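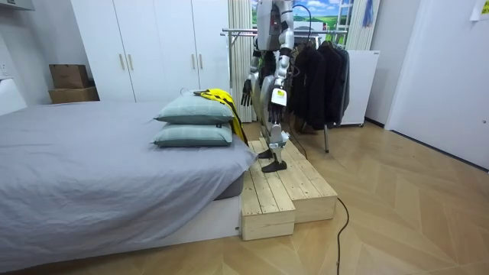 Two-tier bed step in unfinished pine, at the corner of a bed with a gray fitted sheet.

Bed step

A bed step (also bedside step, bed platform, in older Tornville usage a "mounting board") is a low wooden stand set against or close to a bed. Used for getting in and out, for reaching across the mattress, and for getting at whatever is kept above or behind it. Most have one or two tiers. Three tiers exist but are usually classed as bed stairs, a separate article.

Name

"Bed step" is the common form in shops. "Platform" tends to mean the wider kind, deep enough to stand on with both feet and turn. Not to be confused with the platform bed, where the mattress itself sits on a flat base and no step is involved.

Construction

Softwood, mostly. Pine is cheap, light and easy to cut, and often left without any finish. Usual method is parallel planks laid lengthwise over blocks or a simple box frame, the cut ends left showing at the sides or front. Knots are normal and not counted as a fault unless loose.

A two-tier step has a lower front part and a higher rear part. The rear is generally the wider, being the one people stand on. Makers differ on whether the tiers should be joined. Rerkow pattern steps are one piece, the Haslam pattern is two boxes screwed together from the inside, which lets the owner take them apart and use the lower one on its own. Haslam steps are heavier than they look.

The load printed on shop-bought steps varies a lot. Home-made ones carry no rating at all. Screws from below are prefered to nails, which work up through the boards in time and catch socks.

Edges should be sanded even when the rest is left raw. Splinters are the main complaint in every owners' survey. In the Prandura household survey, 1,598 homes answered and splinters came first, stubbed toes second, noise third.

Placement

Foot of the bed or one of its corners, where there is floor to spare. Along the side is traditional but blocks drawers in the base, if there are any. A step by the pillow end is for climbing in, a step at a corner is more often for working – changing sheets, folding, hanging things up.

Small bedrooms are a problem. A wardrobe behind the bed, a radiator, a clothes rack, and the step has to share what floor is left. Racks with angled legs are the worst neighbor because the legs spread at floor level, just where the step wants to go. 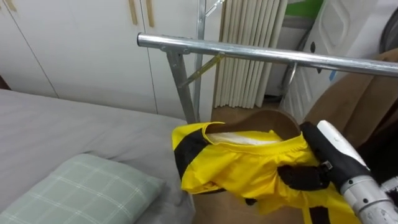
A gap should be kept so the step can be pulled clear without lifting it over anything. Radiators need open space in front too. Wood parked hard against a hot radiator dries out and the planks can cup. On bare wooden floors felt pads or a thin rubber mat are put under the blocks, to stop sliding and scratching. On carpet no pads, it only makes the thing rock.

Use in clothes sorting

The bed is the biggest flat surface in most bedrooms and gets used as a table. Clean clothes are laid out on it, sorted, folded or put on hangers. With a high matress or a wide bed the far side is hard to reach from the floor, hence the step. From the upper tier a shirt or jacket can be held up at full length over the bed without the hem dragging.

Pillows are usually stacked at one end first. Smooth fitted sheets suit this work better than a bedspread, small items don't get lost in the folds. Bright garments are easy to pick out on gray or white bedding, dark socks on dark sheets are not. Some people drape each garment over the pillow stack before hanging it, as a halfway stop. Others go straight from pile to hanger.

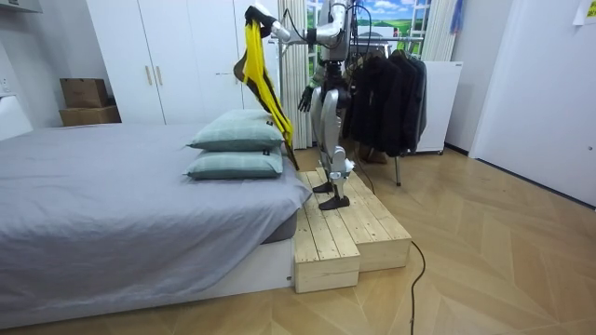
Care

Brush off dust, wipe with a barely damp cloth, let dry. Unfinished pine marks easily and goes yellow with light. Oil or wax can be put on later but makes the top slippery, so the tread is often left bare and only the sides treated. Loose screws should be checked after moving house.

Safety

Step on the middle of the tier, never the front lip. The lower tier should stick out enough for a whole foot. Keep cords and cables off the treads. Not suitable for small children without a rail.

See also

Bed stairs
Step stool
Clothes rack
Wardrobe
Fitted sheet

Page last changed May 24, 2025. Section on finishes needs sources.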